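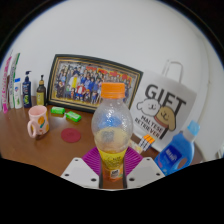 Hashmi wrote under my last post that a fridge for drinks is wasted money if you already have a big one in the kitchen, and asked me why I bought the Climari at all. My flat has the kitchen two floors below my work room, and in August I go down for a cold drink too many times in one day.

I paid 89 pounds for it in the Prorkance shop in Cistley. The same model was 133 pounds last summer, so I was content with the price. It came well packed, with a short manual and 2 shelves made of wire. One shelf was a little bent but I could straighten it by hand.

Cooling is good, although it needs patience. If I put in juice or iced tea from the cupboard in the evening, it is properly cold at breakfast. After lunch is too late for the same day.

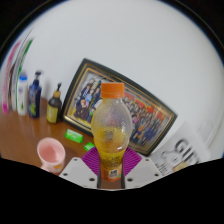 The door shelf is the weak point. Tall bottles go in only when I take the upper shelf out, and then I lose the place for cans. Also the light stays on a moment after closing, I don't know if this is a fault or it must be so.

The noise is low, like a computer fan. I can work beside it but I would not sleep beside it.

For a small office I recommend it. For a family it is too small, and I would look at the bigger model.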